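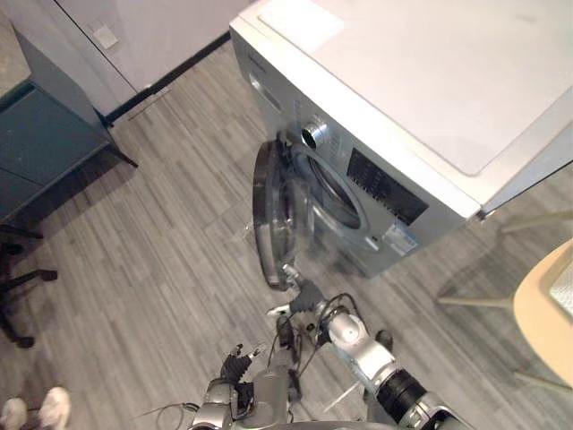 Notes for the Sunday talk, Drerkville open day

Good afternoon everybody, and thank you for coming in. Do move forward if you're at the back, there are seats along the side and I have a soft voice once I get going. (Wait for the door. Check the microphone is on, it wasn't in the morning.)

I'd like to start with laundry, if you'll forgive me. When we at Wokari first asked people in Drerkville which jobs at home they would gladly hand over, we sent out 2,000 forms and had 1,592 back, which I still think is marvellous for a form that came with a pencil and no prize. Laundry came up again and again, and people wrote in the margins about their backs and their knees, and one person wrote a whole page about socks. I have kept that page.

So the demonstration you'll see after the tea break is built round a front-loading washing machine, an ordinary white one with a round knob and a drawer for the powder. The robot has two arms, and for this part it uses the right one to take hold of the door, down near the bottom of the rim. The left arm mostly keeps out of the way. Visitors always ask me why the left one is doing nothing, and I tell them to watch their own left hand the next time they open the fridge.

(Pause. Let people try it with their hands, they usually do.)

Now, a door sounds like a small thing. I thought so too before I joined! But a washing machine door swings on a curve, and if the gripper pulls in a straight line it is soon arguing with the hinge. You and I give a little at the wrist without thinking. The robot has to be taught that giving, and our colleagues at the Skondavik workshop spent most of May on it. They logged 202 practice pulls before they were happy, and I'm told the tea bill was considerable.

I should say a word about Szulc, the small firm that helped us with the grippers. They have come a long way to be with us today and they are at the table by the window, so please go and bother them. They have brought spare fingers you can handle. They are lovely people and far better than I am on anything to do with bearings.

(If running late, skip to the tea break from here.)

What we can't do yet: sorting colours, reading care labels, and anything at all with a duvet cover. Somebody will ask about ironing. The answer is no, and I'm sorry, I'd like it as well.

A few practical things before we go through. Groups of 11 at a time, please, as the room is smaller than this one. Stay behind the tape and mind the cables. Children are very welcome at the front. If the door slips from the gripper, the operator will stop and begin again, and you're allowed to cheer either way.

Questions now or over tea, whichever you like. (Remind them the cake is by the coats.)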